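Nodora opened its Pitport building to visitors on January 21, 2021, and I went because I wanted to see whether robots are any closer to doing the dull jobs at home or in a small store. The visit took most of the morning. We were split into groups and given a badge and a pair of shoe covers.

The first stop was a hallway with old arms from the Kershaw line behind glass. The second was the work floor, where several tables were set up for different chores: folding towels, sorting silverware, putting small goods into bins. Our guide said the company sets each chore at 80 tries and writes down every result, good or bad.

I spent the longest time at the table for packing medicine cabinet items. Bottles and boxes are harder than they sound. A bottle can tip when it is let go, and a box lying flat gives a gripper very little to hold. 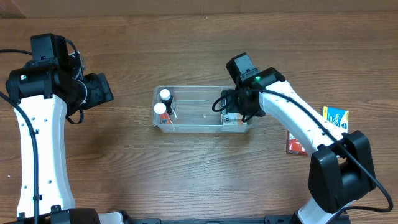
The guide's figures for this chore were 48 clean runs out of the 80. A run counts as clean only if every item ends up in the bin and no person steps in. Last November the same chore stood at 22. That is a real gain, but a store clerk who missed that often would be sent home.

Speed is the other problem. One full run takes roughly 72 seconds, and I could do the same work in a few. The guide did not argue with this. The plan is to let the arms work after closing, when slow matters less, and a trial is set for a drugstore stockroom in Stornberg.

Towels were further behind. The hand towels came out fine and the bath towels did not, and the group moved on before the silverware table was running.

Coffee was served in the lobby afterward. Parking is free, but the lot is small, and the overflow lot is a ten-minute walk along a road with no sidewalk.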